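两款夹爪用了一个月之后的记录

Bonifacio Tejada
11月
阅读时间:5 分钟

这个月主要在比较两款二指夹爪,顺带换了一次腕部相机和一次控制器。先说明一下,两款夹爪都是自己花钱买的,没有人请我写。下面按我用的顺序来讲。

机械臂是去年就有的,Escobar 的六轴小臂,装在一个带轮子的底座上,可以推到家里任何一个地方。负载不大,末端加上夹爪和相机之后,剩下的余量只够拿杯子、瓶子、遥控器这一类东西。我平时的用途也就是这些,所以没有换臂的打算。

先装的是 Brekanon 的夹爪。优点是开口大,标称行程够夹住一般的马克杯杯身,安装也省事,法兰孔位和 Escobar 完全对得上,四颗螺丝拧完就能用。缺点是闭合时的力控很粗,只有几档可选。最低一档拿陶瓷杯偶尔会滑,再往上一档拿纸杯就会捏扁。中间没有可以用的值。我写了一个小脚本,让它先用低档碰到物体,停一下,再补一次闭合,情况好了一些,但是每次抓取都要多花时间。

另外它的线是从侧面出来的。臂转到腕部朝下、再往内收的姿态时,线会蹭到第五轴的外壳。我用魔术贴固定了两处,后来没有再蹭到,但腕部能转的角度也因此少了一截。如果你的臂是走内部线的,这个问题应该不存在。

第二款是 Vilon 的。行程比 Brekanon 小,手指细一些,力控是连续的,可以读回电流。读回电流这一点对我很有用,抓空了马上就知道,不用再靠相机去判断手里有没有东西。装的时候需要一块转接板,官网上有图纸,我找人加工了一块,铝的,装上去之后末端长了 14 毫米。这个长度要记得写进工具坐标系里。我第一天忘了改,手指每次下去都顶到桌面,幸好速度开得低。

Vilon 的手册写得很差。通信协议那一章,寄存器地址有一处和固件对不上,我发邮件去问,对方隔天回了,承认是旧版本的表,给了一份新的。新表没有放到网站上,所以现在去下载的话,拿到的应该还是错的那份。需要的人可以直接写信去要。

相机方面,之前用的是一个普通的 USB 摄像头,固定在夹爪上方,后来换成 Zaden 的广角。换的理由很简单,原来那个视野太窄,手指离物体近了以后,只能看到物体的一部分。广角换上之后,从接近到闭合,两根手指的指尖一直在视野里,标定也容易了。代价是边缘畸变明显,远处的小物体占的像素少。还有一点,室内光线不足时它会自动拉长曝光,臂一动起来画面就糊。我把曝光锁死,增益调高,噪点多了,但是糊的情况少了很多。

锁曝光这件事我来回试了好几次。白天靠窗的位置,锁定的值偏亮;到了晚上七点以后开灯,又偏暗。现在的做法是存两套参数,手动切换。自动切换也写过,切换的那一瞬间亮度跳变,后面的检测会丢几帧,所以又改回手动。

控制器换得比较仓促。旧的那台工控机风扇坏了,临时用一台闲置的笔记本顶上,本来打算用几天,结果一直用到现在。控制周期从原来的稳定值变成偶尔有抖动,最差的时候延迟到过 20 毫秒。对抓杯子这种慢动作没有影响,如果要做跟随或者力控打磨,肯定不行。我后来给系统装了实时内核,又把 Wi-Fi 关掉走网线,抖动少了。风扇的备件已经订了,到货后会换回去再测一次。

然后是测试的内容。我没有用标准的测试块,用的是家里本来就有的东西,放在地板上。选地板是因为桌面太规整,高度固定,背景单一,随便哪款夹爪都能抓得不错。地板上有墙边,有线条纹理,有别的东西挡着,差别才看得出来。

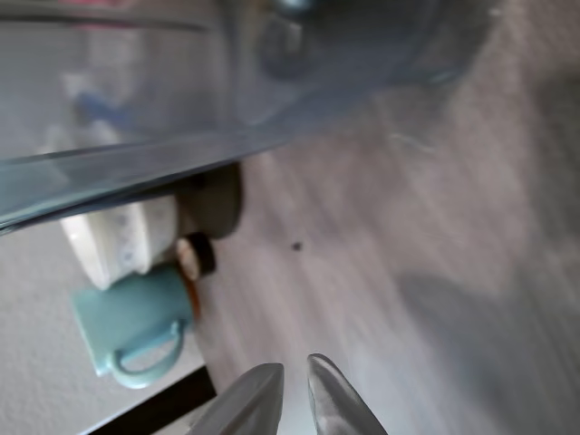

几类物体里,马克杯是最麻烦的。夹杯身,Brekanon 占便宜,开口大,对准得差一点也能夹住。夹杯柄或者夹杯沿,Vilon 好得多,手指细,伸得进去。问题在于杯子的朝向是随意的,倒着的、侧着的、柄被别的东西压住的都有。抓取点的选择比夹爪本身更影响结果,这一点我原先估计不足。现在的规则是先找杯沿,找不到再考虑杯身,杯柄放在最后。

小圆瓶子两款都可以,立着的时候没什么好说。倒下之后,直径小的那种容易从指尖滚走,需要从两侧同时贴近。Vilon 的手指两边是对称运动,Brekanon 标称也对称,实际上左边那根总是先到一点,会把瓶子推开。我拆开看过,没有发现可以调的地方。也可能只是我手里这一台的问题。

扁平的圆形物体两款都抓不好。指尖底部有厚度,贴着地面伸不到物体下面。我打印了一副薄的指尖套,用 TPU 打的,Vilon 装上以后有改善,用久了套子会往外滑,大概需要加一颗紧定螺丝。Brekanon 的手指形状不规则,套子没有做成。

还有靠墙的物体。规划器为了避开墙面,会选一个很斜的姿态,夹爪越宽越容易规划失败。这里还是 Vilon 顺一些。半透明的塑料收纳箱也让我多花了两个晚上,深度相机在这种表面上返回的点很乱,有时整块缺失,规划器就当那里是空的。我最后的办法是在场景里手动加一个碰撞体,把箱子的位置圈出来。不算好办法,箱子挪了就得重新圈。

噪声方面,Brekanon 闭合时有比较响的齿轮声,晚上家里人休息了就不方便用。Vilon 只有轻微的电流声。温度我没有仔细量,连续工作一阵之后用手摸,Brekanon 的外壳明显更热。

价格上 Vilon 贵,再加上转接板的加工费,差得就更多。如果主要拿大一点的东西,力度要求不高,Brekanon 够用。我自己会把 Vilon 留在臂上,Brekanon 收起来,等有需要大开口的活再换。

下个月准备做的事:指尖套改一版,加螺丝孔;Zaden 的相机支架重新打一个,现在这个拧紧后还有一点晃;旧工控机修好后,把同样的程序在两台机器上各跑一遍,比较延迟。Vilon 的读取脚本我还在整理,里面寄存器地址是按新表写的,注释补完就放出来。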